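Planner treats clutter as solid until told otherwise
Tikness forum > Simulation > Planning

sprocketmoth
August 22, 2025
Ran 500 table-tidying episodes in the Tirberg house overnight. The planner reaches the table, considers the spray bottle, then plots a path to the fridge. Every time. Costmap looks fine to me, but so did the last one. 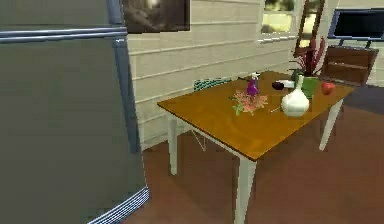 Dining table, Jiltcombe build, default lighting.

The flowers come back as "obstacle, low". The vase comes back as "bowl".

kelpie_dan
That's perception, then. Stop blaming the planner. A glossy tabletop wrecked my depth until I turned reflections off in March.

sprocketmoth
Turned them off. Now it's wrong faster.

oddbracket
Disagree with Dan. Your goal tolerance is wider than the vase. Try the rubbish task before you touch perception: one bag on bare floor, nothing near it to confuse anyone.
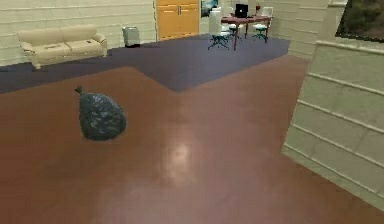

If it still wanders off with that, the fault is in your goal sampler. Mine was drawing 4000 candidates and keeping the worst 2.

kelpie_dan
Still perception. Shiny black bag on a shiny floor, good luck.

sprocketmoth
Bag run done. It went to the fridge.

oddbracket
Goal sampler.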